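Tonen opens its first walk-in repair counter in Jindivbridge

Hi all, Ingeborg Hinrichs here, founder of Tonen. I usually leave these announcements to somebody with better grammar, but this one is mine and I wanted to write it myself! We're opening a repair counter on Guerra Street, and you can bring us your worn-out raincoats, tents and backpacks from the very first morning.

We've been fixing outdoor gear by mail for eight years now. It works fine, but I've always missed the part where a person walks in, dumps a soggy tent on the table and tells me where it's been (usually a long story, and I love those).
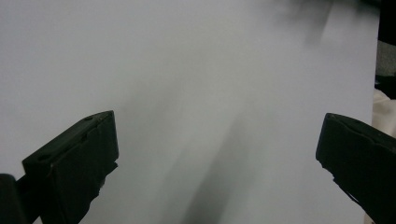
A plain white surface.

Most zipper jobs will cost 20 dollars, and patches start at less than that. If your coat needs new waterproofing, we'll use Usex, the wax we mix in our own back room. We got through 455 tins of it last year, which still makes me laugh, as my first batch was cooked on a camping stove and smelled awful.

We're also keeping the mail service, so please don't worry if you live far away. Same form, same prices, same people opening the boxes.
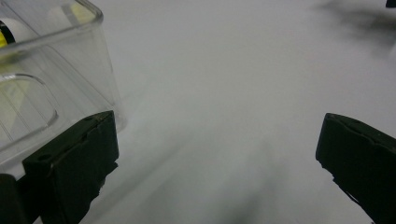 JINDIVBRIDGE, August 2, 2021

The counter opens today, and the first 855 customers get a free tin of Usex to take home. Come in whenever suits you, no appointment needed for small stuff. For tents, drop us a line first so we can clear some floor space – they take up a lot more room than you'd think once the poles are in!

We'll run a beginners' sewing evening in October too. Bring something with a hole in it and we'll lend you the needle and thread. Sign-up sheets are at the counter.

Press contact: Ingeborg Hinrichs, Tonen, Guerra Street, Jindivbridge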